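Gemau Studio Monitors Review: Three Weeks in a Spare Bedroom

I've been mixing on headphones for years, mostly out of politeness to my neighbors, so when I finally moved to Wurnutley and got a room with a door that closes, the first thing I did was go shopping for speakers. I ended up with the Gemau pair, which cost me $1395 with the stands and a couple of cables thrown in. That's more than I've ever spent on anything you plug into a wall (my fridge was cheaper!), and I went back and forth on it for days.

Setup was easy enough. Each speaker has a power socket, a balanced input and a little row of switches on the back for bass and treble trim. I left everything flat for the first week and just listened to records I know by heart – mostly old soul, plus the live album my friends in Bouazza made in a church hall, which I've heard more times than they have.

The low end surprised me. I'm used to guessing at anything under 100 Hz and then finding out in the car that I guessed wrong, and with these I could hear the kick drum and the bass as two different instruments. I redid one of my own songs after that and took out a big lump of mud I'd been proud of.

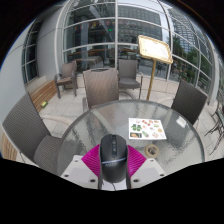

Vocals are where I'd be a little careful. There's a bump up near 3000 Hz, or that's how it sounds in my room anyway, and it makes singers seem closer than they are. My first few mixes came out with the voice too quiet and I had to go back and push it up. Once I learned to expect that, it stopped bothering me, but I'd hate to find it out on a paying job.

A few gripes. The front light is way too bright, and I've put tape over it. The volume knobs are on the back, so matching the two sides means reaching around and squinting. And there's a faint hiss when nothing is playing. You won't notice it across the room, but at my desk, late at night, I do.

I also took them over to Clellulcombe to try in a friend's rehearsal space, a big bare room with a concrete floor, and they sounded thin and kind of lost in there. Pulling them closer to the back wall helped some. I think they're happiest in a small room with a rug and a few full bookshelves, with you sitting pretty near.

Would I buy them again? Yeah, I would, though I'd wait for a sale. The store told me the price may drop in August, when the new finish comes in. 4 stars from me, and it would be higher without the hiss.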